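**Craddock workshop, two-arm bench build: November progress report**

Dear Hefin,

Thank you again for your patience while we got our feet under us. I know you were hoping to hear from us a bit sooner, and I'd meant to write in the evenings, but the evenings have mostly gone into the bench itself (as you'll probably guess from the state of my handwriting on the receipts). So here is where things stand with the Zurilano project, money and all.

**Where we are**

You'll remember that the plan was to get a pair of robot arms working on an ordinary desktop computer, the kind any of our members might have under a desk, and to have them handle small parts around the processor socket. We chose an old tower for the purpose, and it lies on its side on the slatted aluminum bench with the side panel off, so the arms can come at the motherboard from above. The socket is empty for the moment and the graphics card is still in its slot, which makes for tighter quarters than I'd like but is a fair test of how we'd find most machines.

The gray fixture plate next to the case is our third version. The first was too short and the second warped on us, and I'll spare you that story. This one has the holders where the gripper can reach them, and a nice tall post that we've all learned to keep our sleeves away from.
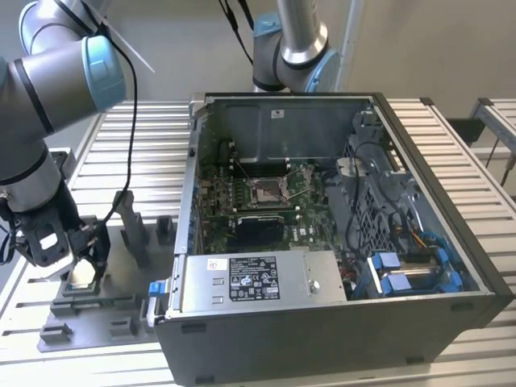

Will the arms be able to work on other computers besides this one?

Other towers of a similar size should be fine once we've taught the arms the new positions, but laptops are outside what this grant covers.

**What has gone well**

Teaching the positions has gone much more smoothly than I feared. We keep a notebook of every practice pick from the plate, and of the 79 we wrote down this period, the part came up cleanly in all but three. Those three were all early on, before we slowed the last bit of the approach, and I'm really quite pleased with that! Members have been coming by to watch, too, and a couple of them have stayed on to help with the wiring, so the bench has become rather a sociable corner of the building.

**What has been slower**

Cables, mostly. A computer case is full of them, and they don't sit in the same place twice. There's a black bundle that loops down toward the board from the drive cage side, and for now we plan every path to stay well clear of it. I'd like to try some simple clips over the winter. We also lost a good while to the Viltinel controller software, which wanted an update, and then wanted another one, and then forgot our saved positions. We now keep copies on two machines.

Lining up over the socket is the other thing that still needs a patient hand. We've been practicing with a small metal block so that no good processor is put at risk.

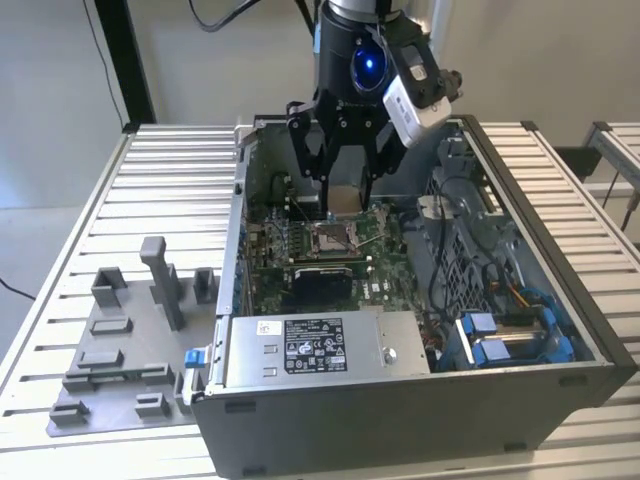

*Gripper holding the practice block above the motherboard, with the fixture plate to the left of the case.*

**Money**

Of the $2,000 Rosgate awarded us, most has gone on the fixture materials, the cabling and replacement gripper fingers. We bought a box of 36 rubber-tipped clips out of the same pot, and I've put that receipt in with the rest. I don't expect to ask for more before the project closes, though I would like your blessing to move what was set aside for printed signs over to spare parts.

**Next**

We want to get the block seated at the socket repeatably, then move up to a dead processor, and after that hold an open evening for members. You'd be very welcome at that, and we'll make sure there's coffee. If you could let me know about the signs money when you have a minute, I'll hold off ordering until I hear from you.

With warm thanks from all of us at the bench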